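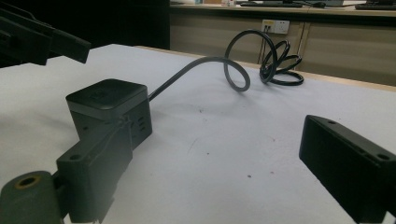

3. Standby consumption in shared student housing

3.1 Background
Appliances that are switched off at the control but not at the wall continue to draw a small current. In a single flat the cost is minor. In a block with one shared meter it becomes part of the base load, and the tenants have no simple way of seeing it. The aim of this project was to measure the base load at Ridholm, a residence with 44 rooms, and to estimate how much of it could be removed without replacing any equipment.

3.2 Method
Readings were taken from the main meter in October, between 2 and 4 a.m., when lighting and cooking loads were lowest. Plug-in meters were then placed in 15 rooms whose tenants had agreed to take part. Each tenant kept a list of what was left connected overnight. Power strips and extension leads were recorded together with the appliances fed from them, as the strip itself draws very little unless it has an indicator lamp or USB outlets.

The fridges and the ventilation fans were excluded. They run all night by design and would have hidden the smaller loads.

3.3 Results
The night-time load at the main meter was 909 W after the exclusions. The highest figure for a single room was 167 W – a desktop computer left running, with two screens and an amplifier. This room was kept in the data set but is shown separately in Table 2.

Most of the remaining rooms had a television box, a printer or a games console in standby. Phone chargers with nothing attached gave readings close to the lower limit of the meters and were treated as zero.

3.4 Sources of error
The plug-in meters are less accurate at low power, so the smallest loads are uncertain. Tenants who volunteer may also be more careful than average, as Uriel Cortés pointed out when the draft was discussed. The router cupboard on the ground floor was locked during the first set of readings and was measured later, on a different night.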